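Paper Sorting at the Source: Contamination in Office Recycling at Dillwood Hall
Project report, Group 4
Lovisa Forsberg, Cheuk-hei Kwok, Oda Skjelbred
Supervisor: Holger Bråten
Submitted Jun 1, 2019

1. Background

Dillwood Hall sends its mixed paper to the Lemska transfer station. Loads with too much non-paper material are downgraded and billed at the general waste rate. The building manager asked whether the problem starts at the desks or in the shared bins on each floor. Earlier student work looked only at the shared bins, so we had no baseline for individual desks.

2. Method

We chose 40 desks on the second and third floors. At the end of each working day the paper at each desk was collected in a labeled bag and sorted by hand into four groups: clean office paper, coated paper, cardboard, and non-paper items. Each group was weighed on the same bench scale, which was zeroed before every session. Bags under 50 grams were combined with the next day's bag from the same desk.

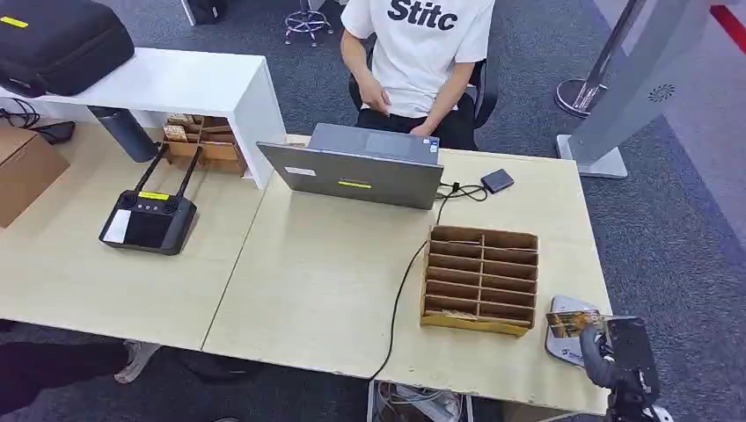

Contamination was calculated as the weight of non-paper items divided by the total weight of the bag. Coated paper was counted as acceptable, in line with the current Lemska intake sheet. Window envelopes caused some disagreement in the first session. We decided to count the whole envelope as paper – cutting out the windows took too long and changed the totals very little.

3. Results

In total 421 bags were sorted. Median contamination at the desks was low, and 19 desks had no non-paper items during the entire period. The most common contaminants were plastic sleeves, binder clips, and coffee cup lids. The shared bins on the same floors were clearly worse, mostly from food packaging.

The third floor did better than the second. The second floor has the kitchen, and the two desk rows closest to it account for most of the difference.

4. Sources of error

Occupants knew the study was running and may have sorted more carefully than usual. Moisture was not measured. Two bags from the Backlund wing were lost before weighing and are left out of the totals.

5. Recommendation

Move the shared paper bins away from the kitchen entrance and fit them with slot lids. Desk collection can continue unchanged. A repeat count should be made after the bins are moved, using the same scale and categories.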